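Resistant starch in cooled rice, does reheating undo it?

gkaras_run
Posted 5/3/15
Trying to settle on a pre-run meal for long efforts. Cooked white rice, chilled overnight, is supposed to have a lower glycemic response than fresh. My question is whether reheating puts it back where it started. I eat 200 g cooked weight, two hours out.

lambrakis_g
Retrograded amylose melts well above boiling, so a microwave won't reverse most of it. Amylopectin is different and does revert. Net effect is a modest drop, and it depends on the variety. Long grain has more amylose. Sushi rice has very little, so chilling it gains you less.

zerouali
Modest is generous. I wore a glucose monitor for 20 days and tested fresh against chilled and reheated, same bag of Starngate long grain, same portion. The curves overlapped. Meal timing and the previous day's training moved the numbers more.
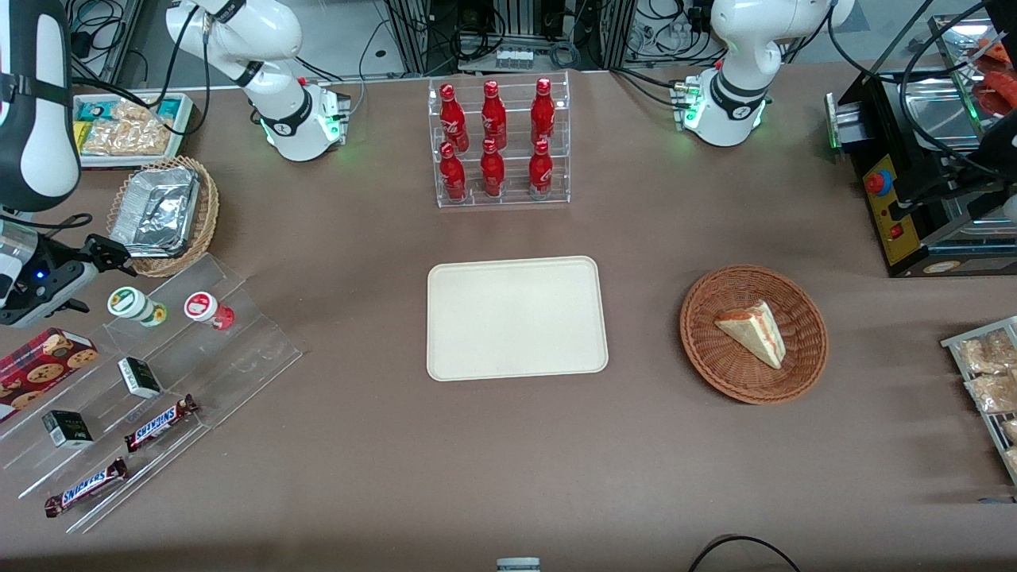

Also, if you eat it with eggs or any fat, gastric emptying slows and you can't attribute the difference to starch.

lambrakis_g
One subject, and those monitors lag blood by several minutes. Did you randomize the order?

zerouali
No. Fresh first, chilled second. Fair point, but if there was a large effect I would expect to see it.

Filippos K
Why do you want low GI before a long run anyway? If you're taking 300 calories an hour in gels, the pre-run meal matters less. I switched from oats to plain white bread and my splits didn't change.

gkaras_run
I don't take gels for the first hour. They upset my stomach.

Filippos K
Then try the Plirley drink mix at half strength before you redesign breakfast.

lambrakis_g
Separate issue. On storage: get the rice into the fridge within an hour of cooking, shallow container, 4 C or below. Reheating does not destroy the Bacillus cereus toxin.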